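FOR IMMEDIATE RELEASE
September 2024

Kindari Opens Basket Sorting Room in Vallville

VALLVILLE - Kindari, the home storage company, has opened a sorting room at its Lester building, where it will try out a simple color system for household laundry and storage. The room is open to local residents by appointment.

The system uses plastic baskets in set colors. A household picks one color for each kind of load and keeps to it. Kindari tested the idea with 39 households in April and is now making it available to a larger group. The company plans to sign up 200 households by the end of the program.
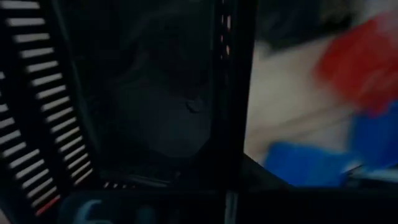 In the Kindari sorting room at Lester, Vallville.

Visitors work at a long table with black, red and blue baskets set side by side. Each visit takes 13 minutes and covers towels, bedding and everyday clothes. People are welcome to bring a load from home - clean items only, please.

"Most people we talked to had enough baskets already. They wanted a way to stop mixing things up," the company said in a statement. "We kept the colors few and the rules short." 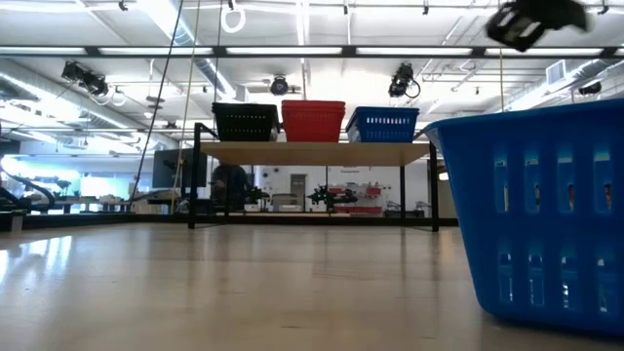

The larger floor baskets are meant for full loads and the smaller ones for things that get sorted again before they are put away. Both sizes will be sold in the Tejada line, which also includes lids and labels. A starter set costs $39 and will be carried by nine stores in the Vallville area.

Households that take part in the program will get a starter set at no charge and will be asked to fill out a short form at the end of each month. Sign-up sheets are available at the front desk of the Lester building.

About Kindari
Kindari designs and sells baskets, bins and shelving for the home. The company is based in Vallville.

###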